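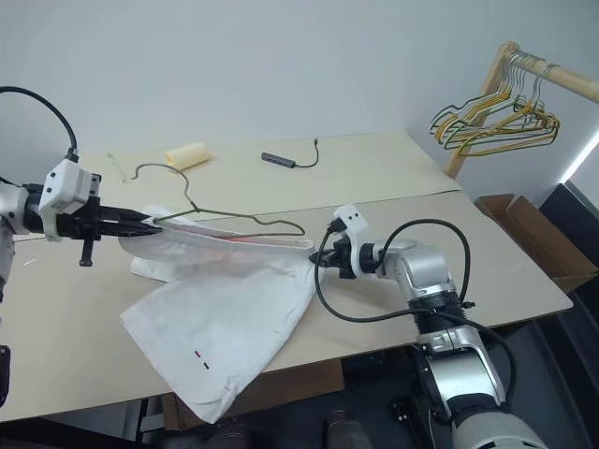
Help Desk > Memorial Pages > Reminders and Email

Ticket 701: Anniversary reminders still arriving after being turned off
Status: Solved

Reported problem
I keep a Surkden memorial page for my son. In May I turned off the birthday and anniversary emails because I didn't want them landing in my inbox at work. They stopped for a while. This week I got two in one morning, one of them with his birthday in the subject line. I checked the page settings and both switches are off. I don't want the page removed — only the emails.

Support reply
We're sorry for your loss, and sorry these reached you. The page settings are correct. The emails came from the Turnia parents' group, which keeps its own list of dates. When you joined the group, the birthday was copied over.

Steps taken
1. Removed both dates from the group list.
2. Canceled 40 messages already waiting to go out.
3. Checked the linked Asero calendar. One entry was still set to notify, now off.
4. Sent a test notice to the group. Your address was skipped.

Customer reply
Nothing since. My sister would still like to get the birthday one.

Support reply
She can turn it on from her own account under Follow This Page. It won't change anything for you.

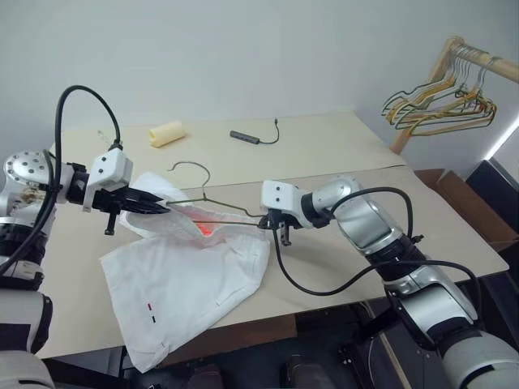

Will turning off reminders delete the messages people left on the page?
The messages stay where they are. Reminders and messages are stored separately, and you can read or hide any message at any time.

Related: ticket 356, changing who can see dates

Last updated: Nov 17, 2018

Contact Support | Back to top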